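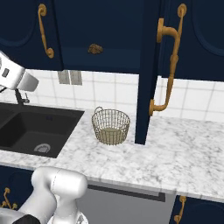

A reader wrote in to ask why her baked beans were still hard after a whole afternoon in the oven, and whether she had to start over. She had added the molasses and tomato at the beginning, along with everything else. That is the usual cause. Acid and sugar keep the skins firm, so beans that go into the sauce before they are tender can stay that way for hours. She doesn't have to start over. More water, a tight lid and more time will usually get there.

The method below cooks the beans first and sauces them second. It makes enough for 6 people as a side dish.

What you need

1 pound dried navy beans
1 medium onion, chopped
4 ounces salt pork or thick bacon, cut in small pieces
1/3 cup molasses
1/4 cup brown sugar
2 tablespoons tomato paste
2 teaspoons dry mustard
1 tablespoon cider vinegar
Salt and black pepper

You also need a heavy pot with a lid that can go in the oven. I use a Burnis pot that holds 5 quarts. Anything between 4 and 6 quarts is fine.

Step 1. Soak

Pick over the beans and throw out any stones or shriveled ones. Rinse them, put them in a large bowl and cover with cold water by 3 inches. Stir in a tablespoon of salt. Leave them overnight in the refrigerator.

If you forgot to soak, put the beans in a pot with plenty of water, boil for two minutes, turn off the heat and let them sit covered for an hour. Then go on to Step 2.

Step 2. Simmer

Drain and rinse. Put the beans in the pot with fresh water to cover by 2 inches. Bring to a full boil for ten minutes, then turn down to a low simmer with the lid partly on. Start checking at 40 minutes. Old beans may need an hour and a half.

Take out five or six beans and bite them one at a time. All of them should be soft through the middle with no chalky spot. One hard bean in the group means the pot needs longer.

Drain the beans over a bowl and keep the cooking water.

Step 3. Make the sauce

Heat the oven to 300 degrees. Wipe out the pot and cook the salt pork over medium heat until the fat runs and the edges are brown. Add the onion and cook until soft, around 6 minutes. Stir in the molasses, brown sugar, tomato paste, mustard and a few grinds of pepper. Add 2 cups of the bean water and bring it to a simmer.

Hold off on salt for now. Salt pork varies a lot from one package to the next.

Step 4. Bake

Stir in the beans. The liquid should just reach the top of them. Add more bean water if it doesn't. Cover and bake for 2 hours, checking once at the halfway point and adding a splash of water if the top looks dry.

Take off the lid and bake another 30 to 45 minutes, until the sauce coats a spoon. Stir in the vinegar, taste, and add salt. Let the pot stand for 15 minutes before serving. The sauce thickens a good deal as it sits.

Slow cooker version

Do Steps 1 through 3 on the stove. Move everything to the slow cooker and cook on low for 6 hours. Use 1 1/2 cups of bean water instead of 2. If the sauce is thin at the end, mash a few spoonfuls of beans against the side and stir them in.

Without pork

Use 3 tablespoons of oil for the onion and add a teaspoon of smoked paprika with the mustard.

Storing and reheating

Cool the beans in a shallow container and refrigerate within two hours. They keep four days, or three months in the freezer. Reheat on low with a little water and stir from the bottom, where the sugar can scorch.

Posted 21 February 2023. Filed under Beans, Side Dishes, Oven.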